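Play kitchen tidy-up helpers wanted – Mesura Playrooms, Brurow site

Posted 19 July 2024

We need people. Quickly if possible, the summer groups have grown and the play kitchens are getting away from us.

What it is: paid part-time work, putting the pretend kitchens back in order between groups. Toy food, bowls, cups, saucepans, the little microwave. Picking up, sorting, wiping, setting out again. Not childcare – you will not be in charge of any kids, there is always playroom staff for that.

Where: Mesura, upstairs at the Brurow building, door next to the Mavromatis bakery. Ring the lower bell, the upper one is for the dentist.

Hours: two shifts, late morning or end of the day. Pick one or do both. Each shift is 2 hours. Some weeks we will ask you to stay on a bit if a birthday party overruns, and that is paid too.

Pay: 15 dollars an hour, paid every other week. No deductions for aprons, we have aprons.

What you'd be doing

Mostly this. Group leaves, you go in with a bin and a cloth. Everything off the floor first. Then the tables. Plates and bowls go in one stack, pans by the stove, fruit in the fruit bowl, bottles upright at the back. Cups nest if they will nest, if not just line them up. Anything chewed goes in the wash bin, anything cracked goes in the box under the sink and you write it on the sheet.

Then set it out for the next group. We like it looking like somebody is half way through cooking lunch – kids walk in and start right away. A plate out, a pan out, a bit of fruit. If it is all put away in boxes they just stand there.

Once a week there is a proper wash, all the toy food in the sink, warm water and the mild soap, dry on towels. We have upwards of 1000 pieces across the rooms so it takes a while. Bring music.

Also in February we do the big sort, everything gets checked and the sad stuff goes. You don't have to sign up for that now but it would be nice if you were still here.

Who we're looking for

Someone who can bend and kneel and get up again a lot. Someone who shows up on time, the gap between groups is short. Students fine, retired people fine, parents fine. No experience needed, Muammer Bozkurt will show you the ropes on your first two shifts and he is patient. You do need a background check like everyone in the building, we pay for it.

Good if you have a bit of an eye for setting things out. Not a must.

Not a good fit if you are bothered by noise thru a wall or by sticky things. There will be sticky things.

A few practical points

Soft shoes please, or socks. Phones in the locker during shift. Lockers are small, don't bring a huge bag. Street parking is bad, the bus stop is across from the bakery.

Most of our sets are by Pridora, and the pieces from different sets get mixed up. Don't worry about it. We gave up keeping sets apart ages ago and now sort by what the thing is. Bottle with bottles, spatula with spatulas. Much faster.

You will find some of it in odd spots. Cups on their side, ketchup on a plate, the spatula under a cup, a saucepan by the microwave. Normal. Fruit and bowls end up all over the table, and the bananas go everywhere.
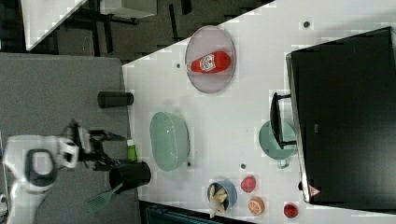
Do I have to come in for both shifts to get the job?

One shift is enough, and you can tell us which one you want when you apply.

How to apply

Drop a note in at the front desk, marked for Gaspard Millet, or come by in person when we are open and ask for him. A few lines is plenty. Tell us:

– your name and a phone number that works
– late morning, end of day, or both
– when you could start
– anything we should know about lifting or kneeling

No resume needed but we'll read it if you bring one. Please don't call the party line, that goes to bookings and they can't help you.

We will ask you in for a short trial, paid, half a shift. You do one kitchen with Muammer and see if you like it. If it suits everybody you go on the rota the week after.

There is also one longer spot open, same work plus mending and the stock sheet, 760 dollars a month, fixed. That one we would like to fill with somebody who has done the regular shifts for a bit first, but if you have worked in a nursery or toy library before say so in your note and Gaspard will talk to you about it seperately.

Notes are read as they come in and we fill places as we go. Desk is open til six.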